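Students teach robot to clear the coffee table

May 6, 2021

A student robotics group at Hiria College has spent the past two terms teaching a two-armed robot to tidy a living room, and will show the results at the Plirnik student competition in November.

The group has six members, all in their second year. Their entry is in the household class, where robots are asked to deal with ordinary mess in a furnished room: drinks bottles, food wrappers, things left where they shouldn't be. Teams learn the room layout on the day and may not move the furniture.

Most of the practice takes place at a coffee table in front of a sofa, with a small bin on the floor. A bottle and a snack packet are put out, and the robot has to pick each one up without knocking the other.

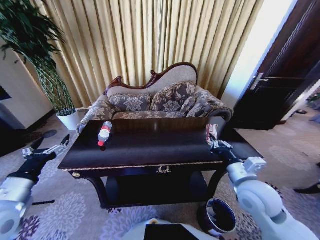 The right gripper holds a snack packet at the edge of the coffee table during practice.

Farzana Ghumman, who supervises the project, said the packet had given the students far more trouble than the bottle.

"A bottle keeps its shape," she said. "A packet folds, or it slides, or you get hold of one corner and the rest swings about. They rewrote that part of the program in the winter and it is much better now."

Glossy surfaces have been the other difficulty. The software looks for the outline of an object before it chooses where to grip, and a polished table gives it a second outline underneath. In early trials the arm would sometimes aim too low and stop against the wood.
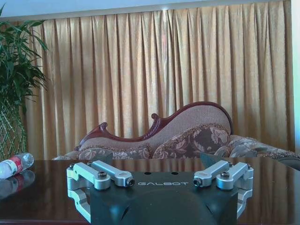 The students dealt with this by collecting more examples. They recorded 3,000 attempts at picking things up, sorted them by hand into good and bad, and used them to retrain the part of the system that decides where the fingers should close. Clear plastic is still the weakest category — the group's own notes list it as the first thing to work on before the summer break.

Each practice run lasts 30 minutes. One student watches the arms and keeps a hand near the stop button, another keeps the log, and the rest wait their turn or work on the code next door. The log has reached 245 runs. Any run in which a person has to step in is marked as a failure, even if the table ends up clear.

The wrist cameras were added to the program after the first term. Before that the group relied on the view from the head, and the arms often blocked it at the moment of gripping. The switch between the two views is handled by a piece of software the students call Makon.
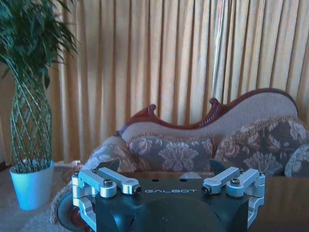

Competition details

The household class is open to college teams, and each team gets two attempts. Points are given for every item put in the right place and taken away for anything dropped or pushed off the table. Travel costs for the Hiria team are being met by Bangash, a local engineering firm.

The group is taking new members for the autumn term. Students from any course can apply through the college office, and no programming experience is needed.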